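Search this site

Search

My afternoon at the Garside mosquito lab open house

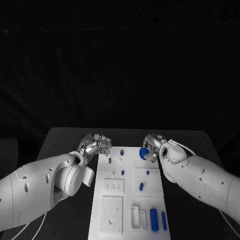 I signed up back in March, the minute the email went out, and then forgot all about it until a reminder popped up on my phone the night before. So I packed a sandwich, put gas in the car and drove out to Vekville, where Garside has its public health lab in a low building behind the bus depot. Parking was terrible. Go early if you go next year, or leave the car by the river and walk up.

I should say I'm not a scientist. I teach middle school music. But two summers ago half my street in Pristhorpe came down with dengue, me included, and I have been a bit obsessed with mosquitoes ever since (my family would say more than a bit). I had five days of fever and an ache behind the eyes I wouldn't wish on anyone, and I wanted to see the people who work on this stuff.

They split us into groups of 12 at the front desk, gave us paper badges and walked us down to the insect rooms first. You don't go in, you look through a window, but it's a big window! The cages are white mesh with a sleeve on the front for your arm. Our guide said there were some 500 adults in the nearest one and I would have guessed a lot fewer, they sit so still. The air in the hallway was warm and smelled like a pet store. A kid in our group asked what they eat and was thrilled to hear that only the females bite and that everybody gets sugar water.

Next came the trap table, my favorite part of the whole visit. I had pictured something high tech, and the one they use most in town is a black plastic bucket with water and a strip of rough paper in it. The females lay eggs on the paper just above the water line, a field worker picks up the strips every week, and back at the lab somebody goes over them with a magnifier. They have 200 of these out between Vekville and Pristhorpe. There's one two blocks from my house, next to the laundromat, and I've walked past it probably every day thinking it was trash.

We got to try the magnifier too. Mosquito eggs look like tiny grains of pepper, and I was bad at telling them from dirt. The woman next to me was great at it and got a sticker.

After that there was a talk in the break room about how a blood sample gets from a clinic to a result. It ran long and the chairs were hard, but I learned why my own test took so long that summer. If you come in early they look for the virus itself, and if you come in later they look for antibodies, and in the in-between days they may want to do both. I had come in on one of the in-between days. The speaker also talked about Clostska, across the county line, where they had a cluster last fall and went door to door asking people to dump out standing water. Plant saucers, old tires, kiddie pools, clogged gutters, dog bowls left behind the garage. She said the dry eggs can last for months, so tipping the water out is a start but you want to scrub the sides as well. I did not know that! I went home and scrubbed the birdbath.

A man in the back asked about spraying and things got a little tense. He keeps bees. She said trucks are only used when there are cases nearby, in the evening, and that there's a phone list beekeepers can join to get a warning first. He didn't look totally convinced but he took the form.

Coffee was free, cookies were a dollar. The restroom is down the stairs past the vending machine and the sign for it is tiny. I bought a tote bag with a mosquito on it that I will probably never use.

They're putting the trap counts online starting next season, by neighborhood, and you can ask to host a bucket in your yard. I put my name down. You need a shady spot and you have to keep your dog out of it, so I'm thinking behind the shed.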